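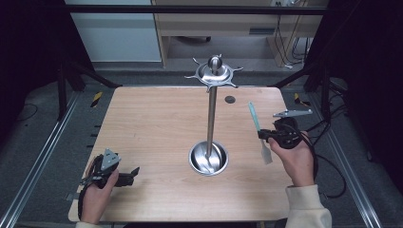
Bresbridge Supper Club – Kit Reviews

Stovby utensil stand, steel, the tall one with hooks round the top. Bought for the club kitchen in October, been through 6 suppers now so time to write it up. Quick one, I have onions to do.

Good stuff first. Ladle, slotted spoon, masher, all where you can grab them. Before this we had the drawer. The drawer was awful – everything jammed behind the whisk and people yelling for tongs while the gravy caught.

Spins fine. Wipes down fine. Shows every fingerprint, you'll be polishing it if guests can see in.

Bad: heavy stuff. Hung the big Hayashi ladle and the cast spaghetti server on the same side and it leaned. Spread them out and its ok. Also too tall for under our wall cupboards, so it lives on the middle table. Measure first!! I didnt.

Price was $61, which stung a bit. The Skultus one is cheaper but we had 2 of those at the old hall and the hooks worked loose on both. Wouldnt go back.

Delivery slow, box huge, no instructions but you dont really need any. Tighten the pole again after a week or so.

Would I get another – yes, for the dessert end. Not at full price tho. Please hang things back up by the handle loop and stop putting wet spoons in teh base.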